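Preguntas frecuentes de los clientes de Kinach

¿Qué es Kinach?
Kinach es un pequeño servicio de alquiler de trasteros en Godport. Alquilamos espacios por meses a familias, estudiantes y comercios. Yo soy Vasilis Petek y contesto los correos en español. Si alguna frase no está clara, escríbame y la explico de nuevo.

¿Cuánto tiempo es el contrato mínimo?
El mínimo son dos meses. Después el contrato se renueva cada mes de manera automática, hasta que usted nos avisa que quiere terminar.

¿Con cuánta anticipación debo avisar para salir?
Con 48 horas es suficiente, siempre por correo. Por teléfono no podemos aceptar el aviso.

¿Puedo entrar a cualquier hora?
El acceso es desde las seis de la mañana hasta las diez de la noche, con su código personal. En agosto la oficina cierra a las dos de la tarde, pero el código funciona igual.

¿Qué cosas no se pueden guardar?
No se aceptan alimentos frescos, animales, plantas, gasolina, pinturas con disolvente ni bombonas de gas. Tampoco baterías dañadas. Si tiene duda con un objeto, pregunte antes de traerlo.

¿Cómo preparo un colchón o un sofá?
Use una funda de tela que deja pasar el aire. El plástico cerrado guarda la humedad y después aparecen manchas. Es mejor no poner cajas encima.

¿Ustedes tienen copia de mi llave?
No. El candado lo trae usted y la llave queda solo con usted. Si la pierde, Silvana Holanda le pide su documento y cortamos el candado en su presencia.

¿Puede entrar otra persona en mi nombre?
Sí, hasta dos personas autorizadas por contrato. Los nombres deben estar escritos en la ficha de cliente.

¿El seguro está incluido?
El seguro básico sí está incluido. No cubre dinero, joyas ni obras de arte. Para ampliar la cobertura hable con Ulises Huanca en la oficina.

¿Cómo se paga?
Con tarjeta o transferencia, en los primeros días del mes. En el concepto ponga por favor el número de su trastero, por ejemplo «trastero 94», y su apellido.

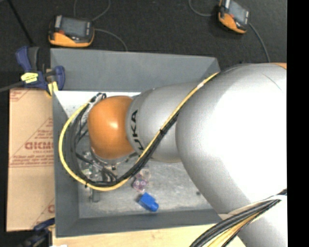
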